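Liste Préhension souple – archives
Sujet : Re: [prehension] Doigts courbes ou doigts plats pour le textile mince
De : Tahmineh Soltani
Pièce jointe : 1

Bonjour à tous,

Je réponds au message de février, cité ci-dessous, avec un peu de retard sur les essais à la pince tenue à la main.

> Nous hésitons entre les doigts courbes Wokton et les doigts plats Fudska
> pour la saisie de tissus fins (serviettes, draps légers). Le
> bras n'est pas encore livré à Clarville, nous ne pouvons donc pas
> comparer sur la machine. Quelqu'un a-t-il des mesures faites à la
> main, avec caméra embarquée ? Et le grand angle est-il exploitable
> quand les doigts cachent le point de prise ?

Le protocole d'abord. Un coin du tissu est retenu dans un clip fixe, l'opérateur saisit un pli avec la pince et tend. On relâche, on remet le tissu en vrac, on recommence. 100 saisies par jeu de doigts, 2 jeux, même opérateur, même tissu. Le support est un lit recouvert d'un drap housse : une table rigide avantage les doigts plats, qui peuvent racler la surface, et ce n'est pas le cas d'usage qui nous intéresse.

Doigts courbes. Ils se rejoignent par la pointe. La prise est ponctuelle, ce qui convient bien à un pli déjà formé et mal à un tissu posé à plat. Dans ce second cas, il faut appuyer un peu et refermer lentement pour faire remonter la matière. Fermeture rapide : le tissu s'échappe vers l'avant. L'intervalle entre les deux doigts laisse voir une partie du support, et c'est utile pour juger de la hauteur avant contact.

Doigts plats. Meilleure tenue en traction, surface de contact plus grande, mais on attrape souvent deux épaisseurs au lieu d'une, et parfois le drap du dessous avec. Pour une tâche de pliage, c'est rédhibitoire chez nous. Pour du transfert d'un bac à l'autre, je les garderais.

Sur l'occultation : les doigts masquent le point de prise pendant la phase finale dans les deux cas. Les courbes masquent moins à l'approche. Le grand angle compense en partie, on conserve le clip et le bord tendu du tissu dans le champ, ce qui donne la direction de traction. Le vignettage circulaire est marqué, nous le rognons avant l'apprentissage. La distorsion près des bords est forte – inutile d'y chercher une mesure métrique sans recalibrer. Nous recalibrons à chaque changement de doigts, même si le support de caméra n'a pas été démonté.

Côté contrôleur, je n'ai testé que le Zarei, et seulement pour relire les trajectoires. Il accepte les ouvertures de pince en continu, mais filtre trop par défaut : les fermetures courtes sont arrondies. Constante de filtrage divisée par 3 chez nous, sans effet de bord constaté à la relecture. À vérifier sur le bras réel, je ne m'engage pas là-dessus.

Deux remarques pratiques. Les vis à la base des doigts sont à contrôler entre les séries, un jeu léger suffit à décaler les pointes et le pincement n'est plus franc. Et il vaut mieux laisser l'environnement encombré : nos premières séries sur fond nu se transposaient mal ailleurs.

Je peux déposer les journaux bruts sur l'espace de la liste si quelqu'un veut refaire les statistiques. Format texte, une ligne par saisie, avec ouverture, durée de fermeture et résultat. Il manque le couple moteur, puisque la pince à main n'en a pas. Si vous avez essayé des pointes caoutchoutées sur les doigts courbes, je suis preneuse de l'épaisseur et de la dureté retenues.

Cordialement,
Tahmineh Soltani
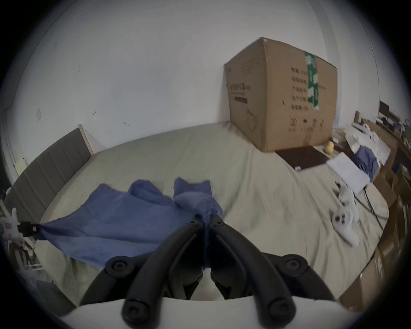 Pièce jointe – doigts courbes, prise sur pli, tissu bleu tendu depuis le clip fixe.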